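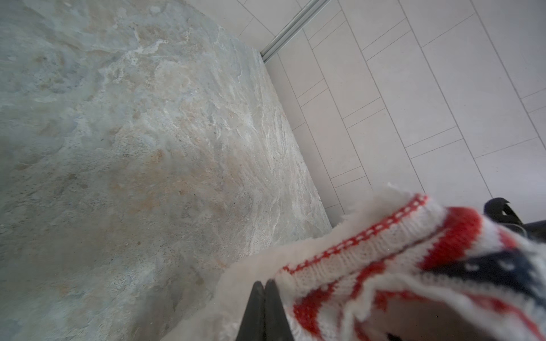 Pale stone slab and white floor tiles

Werkard is looking for a showroom and sample assistant
Location: Opoku Street, Parno

Werkard sells natural stone and tiles for kitchens, bathrooms and entrance halls. We are a small company and most of our customers come to us by recommendation. For our shop in Parno we search for one person who likes materials and is patient with people.

Your work
Receive customers and help them to compare samples
Keep the sample library in order (we have about 200 pieces)
Prepare price offers together with Bernice Annan
Answer the telephone and write simple e-mails
Go with our fitter to measure rooms, 2 mornings per week

What we ask
You speak and write English well. A second language is welcome. You can lift 13 kg without problem. Experience in a shop is good to have, but we will teach you the names of the stones and how to care for them. A driving license is necessary.

What we offer
A contract of one year with possibility to extend, paid training, and a discount on our products after the trial period.

Please send your CV and a short letter to Kwame Agbeko before 14th March. Write reference 699 in the subject of your e-mail. Candidates who applied to us in October may apply again.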